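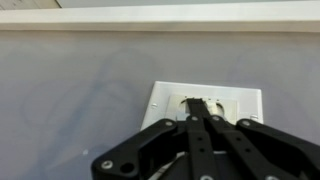 The wall plate on the grey wall, under the long white ledge.

I have wanted to write about this wall for a long time. When we took over the small workroom, I painted it in a grey from Petkov, a cool one without any shine. I liked it very much for one week. Then I saw that every mark stays on a matte paint. You can still find the bluish smudges and the loops that look like marker. I have tried with a damp cloth, and with a soap called Flirkis which my neighbour recommended, and the loops became paler but they did not leave. I think now that they are part of the room.

The wall plate is a different story. I am fond of it. It is plain white with a thin raised edge, and in the middle there is a silver metal insert with a rounded opening. A small screw holds it on the left and another one sits lower on the right. I paid 93 crowns for it in the Lastach shop, and the man there wanted to sell me one for 441, with a frame like for a painting. I said no, thank you.

My old teacher Edmund Pietrzak used to say that you must look at the screws first if you want to know who did the work. I was thinking of him in August, when I fixed the plate and took it down again two times, because it was not straight against the ledge. A spirit level helps only if you believe it.

What is left to do:

Paint the left part again, perhaps with the washable sort from Karix.
Fill the place near the bottom where there is a small white speck.
Wipe the ledge, which collects dust faster than any shelf I know.

The paint must wait until it is warmer and I can keep the window open – the smell gives me a headache. If someone has used the washable sort on top of a matte one, please write me how many coats you needed.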